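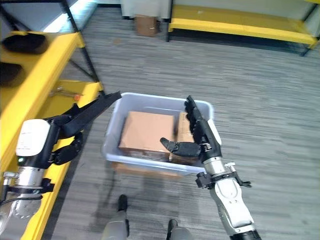 本网站使用 Cookie 改善浏览体验。继续浏览即表示您同意我们的 Cookie 政策。 接受 | 设置

新闻稿
可即时发布

机器人现在能帮忙收拾货架了吗？Wisten 公布 Vishwakarma 项目第一阶段结果：80 轮里有 34 轮全程没让人伸手

先说句大实话：我写过不少公司新闻稿，这一篇是改得最多的。同事们希望标题再响亮一点，我坚持把数字放在最前面，因为这两年我每次回老家吃饭，亲戚都会问同一个问题：你们那个机器人，到底能不能干活啊？

所以今天就来聊这个。Wisten 今天公布 Vishwakarma 项目第一阶段的测试结果。这个项目想弄清楚一件挺朴素的事：一台有两只手的机器人，装上我们的控制软件 Stevodlow，放到普通的储物间和小店后仓里，能不能把人懒得干的那些杂活干下来。我们选了五种活：从架子上取东西、把东西放进箱子、把箱子端走、把箱子摆回去，还有把架子上歪了的东西理整齐。听上去简单得很吧？我当初也是这么想的！

测试场地没有什么讲究，黄色的层板架，灰色条纹地毯，几只浅灰色的塑料箱。要收的东西是鞋形的黑色浅托盘，一头高一头低，摆在架子上朝哪边的都有。人来干这个活，一边打电话一边就收完了。机器人可不行，它得先看明白哪头是跟、哪头是尖，再决定从哪儿下手，还得想好放进箱子以后怎么给下一只留位置。

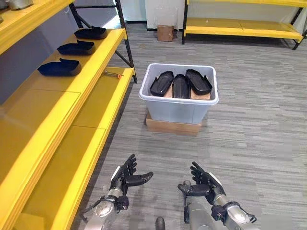 箱子里的事比架子上的难，这一点我们一开始低估了。第一只放进去，怎么放都行。第二只就要挨着第一只，第三只再放，前两只可能就歪了。人碰到这种情况会顺手拨一下，拨的时候根本不过脑子，可是这个“顺手”我们的工程师写了很久，到现在也只能说写了一半。

好，说数字。第一阶段一共跑了 80 轮，每一轮都是从头到尾一整套活。有 34 轮机器人自己做完，中间没有人帮忙。剩下的那些里面，有 13 轮是东西掉到了地上，其余的主要是抓的位置不对、停下来等人，或者东西进了箱子但是姿态不合格，按我们自己的标准不能算成。我们没有把“差一点就成了”的轮次算进去，虽然开会的时候有人提过（也不怪他，有几轮确实看得人直拍大腿）。

34 轮够不够好？要看跟什么比。跟我们项目刚立项时比，我很高兴，那会儿能连着收完一套就值得全组下楼喝奶茶。跟一个刚上班第一天的店员比，那差得远了。店员不用学怎么把手伸过箱沿，也不会因为托盘换了个朝向就愣在那里。

速度也得交代一下。这一阶段我们没有考核速度，机器人的动作设得很保守，手靠近架子的时候会明显放慢。有来参观的客人看了一会儿就去接电话了，回来发现它还在跟同一只托盘较劲。我理解，真的，换我花钱买回家，我也会着急。

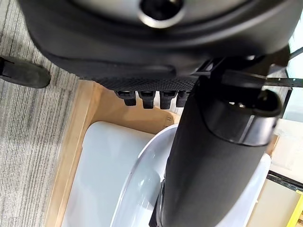

再有一个麻烦是遮挡。手臂一伸过去，自己就把要拿的东西挡住了，人也会这样，不过人会歪个头，或者凭手感摸过去。Stevodlow 这次更新里，我最喜欢的改动就在这儿：它会记住伸手之前看到的位置，被挡住的时候先按记住的走，走到跟前再重新确认。听起来土，用起来挺管用，卡在半路的次数比旧版本少了。低处的活、家具底下的活目前还是弱项，第二阶段会专门安排。

家里用和店里用，我们现在的看法也不太一样了。原来大家都觉得家里东西少，应该容易些，做下来我自己的想法反过来了。店里的货架位置固定，箱子就那几种，早上八点和晚上八点看过去差不多。家里呢，今天椅子在这边，明天在那边，地上多了个碗，桌上多了半袋橘子，样样都要重新认。所以第一批合作我们放在小店后仓，合作方 Reto 是一家做鞋类配件的零售商，他们愿意拿出一间后仓来试，条件只有一个：别把他们原来的摆法改掉。这个条件我们答应得很痛快，后来为它加了不少班。

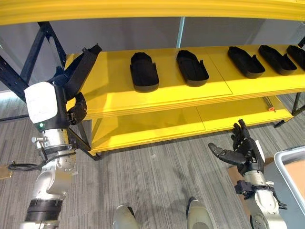

那普通家庭什么时候能买一台回去收拾屋子？

我们没有给家用版本定上市时间，现在也不接受预订。以目前的成绩，机器人干活的时候旁边还需要有人看着，这样的产品放到家里，多半是给您添了一件活。等到整套流程连续跑下来不用人管，而且换一间没见过的屋子也能做到，我们再来谈家用。

第二阶段从三月开始，地点在 Reto 的后仓，活还是那五种，托盘之外会加进软的东西，比如布袋和叠好的衣物。软东西是我们组里公认的硬骨头，我已经提前跟家里打过招呼，那个月可能要经常晚回去。成功的轮次和失败的轮次都会继续公布，格式和这次一样，方便大家对着看。

想来看现场测试的媒体朋友，请通过下面的媒体联系渠道预约，每场人数不多，请尽量提早说。来的时候穿双舒服的鞋，站的时间会比较长。

关于 Wisten
Wisten 开发面向储物、零售后仓和家庭环境的机器人控制软件，主要产品为 Stevodlow。Vishwakarma 是 Wisten 的长期测试项目，用来评估机器人完成日常杂活的能力。

最后更新：一月

媒体联系：Wisten 传播组 | 隐私政策 | © Wisten 版权所有 | 返回顶部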